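ZFS 单盘 resilver 跑到一半速度掉到个位数，是池的问题还是盘的问题

版块：存储与备份 > 文件系统
回复：11　状态：未解决

brakstead_ops　楼主
2025-06-09
环境先列一下。
机架式存储一台，raidz2，单 vdev，八块盘，LSI 直通卡，系统是 Debian，OpenZFS 2.2 系列。内存 ECC，没有 L2ARC，没有单独的 SLOG。池用到 71%，碎片率 37%。recordsize 默认 128K，但有一个数据集早年设成了 8K，里面放的是数据库转储和一堆小文件。
五号槽位的盘报 UNC，smartctl 里 Current_Pending_Sector 为 111，于是 offline，换盘，zpool replace。前面很顺，平均 150 MB/s 上下，跑到 38% 之后掉到 6 到 9 MB/s，一直没有恢复。zpool status 没有新增的读错误和校验错误，dmesg 干净。
想问的是：这种中段降速属于正常现象，还是剩下的某块盘也在慢慢坏。

dimitrov_b　2楼
先贴 zpool iostat -vl 5 的输出，看各盘的 disk_wait。没有这个，后面都是猜。
如果七块老盘的等待时间差不多，就是元数据和小块的问题；如果有一块明显高出一个数量级，就是那块盘在内部重试。内部重试不一定会往上报错，dmesg 干净说明不了什么。

老韩不写脚本　3楼
8K 的数据集放在八盘 raidz2 上，本身就是问题。ashift=12 的话，8K 的块要两个数据扇区加两个校验扇区，分配还要向上补齐到 3 的倍数，也就是 6 个扇区，空间利用率只有三分之一。resilver 到这一段的时候，IOPS 是瓶颈，带宽数字没有意义。
六到九兆，按 8K 算也就每秒一千个块左右，对机械盘来说不算慢。

brakstead_ops　4楼
回 2 楼，取了十分钟的平均：
槽 1　读等待 14ms
槽 2　读等待 15ms
槽 3　读等待 13ms
槽 4　读等待 14ms
槽 5　新盘，写等待 9ms
槽 6　读等待 15ms
槽 7　读等待 400ms
槽 8　读等待 14ms
回 3 楼，那个数据集只占全池的 4%，按理说早该跑过去了。

dimitrov_b　5楼
槽 7。可以停止讨论 recordsize 了。
跑一下 smartctl -x，看 SCT Error Recovery Control 的设置。如果是 Disabled，盘遇到难读的扇区会自己重试很久，最后读出来了，上层看到的就是一次很慢的成功。把 ERC 设为读写各 7 秒：smartctl -l scterc,70,70 /dev/sdX。注意断电后失效，要写进 udev 规则或者开机脚本。

老韩不写脚本　6楼
不同意现在就动 ERC。raidz2 已经缺一块，余量只剩一块盘。把重试时间压短，原来慢慢能读出来的扇区会变成读错误，虽然还有一份冗余可以重建，但等于主动把余量用掉。目前它慢归慢，数据是对的。让它跑完。

dimitrov_b　7楼
慢也有代价。按现在的速度还要好几天，这几天里七块老盘全都在满负荷寻道。另外单个扇区读失败不等于整盘掉线，ZFS 会从校验重建这个块，然后回写，触发扇区重映射。这正是想要的行为。
真正的风险在于直通卡的固件会不会因为超时把整块盘踢掉。ERC 关闭的时候，这个概率反而更高。

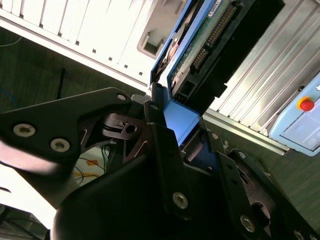
所以顺序应该是：先确认 HBA 固件版本和内核的超时时间（/sys/block/sdX/device/timeout，默认 30），再决定 ERC。两个超时要配套，盘的超时必须小于内核的超时。盘不支持 ERC 的话，把内核那边加到 180。

ottilie_h　8楼
补充一个容易漏掉的因素：先排除 SMR。DM-SMR 盘在持续随机写的情况下，缓存区写满之后会掉到个位数。不过楼主的新盘写等待只有 9ms，从数据看不像。老盘如果混进过 SMR，读路径一般不会到 400ms，除非后台正在整理。
还有线和背板。看 smartctl 的 UDMA_CRC_Error_Count，SAS 背板再看 phy 的 invalid dword 计数。两个计数如果在涨，先查接触，再怀疑盘片。

brakstead_ops　9楼
逐条回复。
一，槽 7 支持 ERC，当前 Disabled。其余各盘都是 70/70。查了采购记录，槽 7 是后来补的，供应商是 Spahić，型号后缀和别的盘不同，属于桌面系列。
二，内核超时 30，HBA 固件是 IT 模式，版本不算旧。
三，CRC 计数为 0，phy 计数没有增长。全部是 CMR。
四，槽 7 的 Reallocated_Sector_Ct 为 0，Pending 为 2。
备份情况：重要的数据集每晚 zfs send 到 Dellar 机房的另一台机器，最近一次快照已经核对过。8K 的那个数据集不在同步范围内，当初认为可以重新生成。

老韩不写脚本　10楼
既然有备份，6 楼的顾虑可以降一级。但那个没有同步的数据集，先 send 出去再说。resilver 期间 send 会互相抢 IO，可以临时调低 zfs_resilver_min_time_ms（默认 3000），让业务读优先。send 完再调回来。
调参数之前把原值记下来。见过有人调完忘了，半年后一次 resilver 跑了两个星期。
我仍然认为 ERC 设成 7 秒偏激进，这种状态下我会先给 15 秒，即 150,150，留一半的余量给内核的 30 秒。

dimitrov_b　11楼
15 秒也可以，只要小于内核超时就行。7 秒是硬件阵列卡时代留下来的习惯值，ZFS 本身没有这个要求。这一点接受。
但槽 7 在这次 resilver 完成之后应当立即更换，不要等 Pending 往上涨。更换的时候如果有空槽，旧盘不要先拔，新盘插进空槽直接 zpool replace，旧盘在线参与读取，全程保持 raidz2 的完整冗余。楼主上次先 offline 再换，这一步其实可以避免。
没有空槽的话，临时用一个外接的 SAS 口也行，不建议走 USB 桥，部分桥接芯片会改写扇区大小或者序列号。

brakstead_ops　12楼
已执行的操作：
8K 数据集 send 完成，目标端接收后 scrub 无错误。
槽 7 设为 150,150，已写入 udev 规则，按序列号匹配，没有按盘符匹配。
zfs_resilver_min_time_ms 恢复为 3000。
设置之后出现 3 次读错误，都在槽 7，zpool status 显示已修复，没有不可恢复的文件。速度回到 90 MB/s 以上，目前 62%。
机箱没有空槽，前面板八个全占满，外接口要等 Drurnidus 那边寄线过来，预计 7 月才能换槽 7。在那之前每周 scrub 一次，zed 的邮件告警已经测试过，能收到。
另有一个问题：换完之后想把 8K 数据集改成 64K。改 recordsize 只影响新写入的块，旧块需要重写。是 send/recv 一遍，还是直接在文件层面复制？

ottilie_h　13楼
在文件层面复制。普通的 send/recv 保留原来的块大小，recv 时用 -o recordsize 也只改属性，已有文件的块不会变。用 rsync 写到新建的数据集，核对之后再销毁旧的。旧快照还在的话空间不会释放，71% 的占用率要先算一下够不够。
如果转储文件是整份顺序读写，64K 还可以再往上，1M 也没有问题。单独的小文件本来就只占一个小块，改大改小对它们影响不大。

老韩不写脚本　14楼
同意 13 楼。提醒一点，复制的时候确认没有走块克隆。2.2 系列里 cp 在同一个池内可能会用 reflink，块会原样引用过去，等于没有重写。用 cp 的话加 --reflink=never。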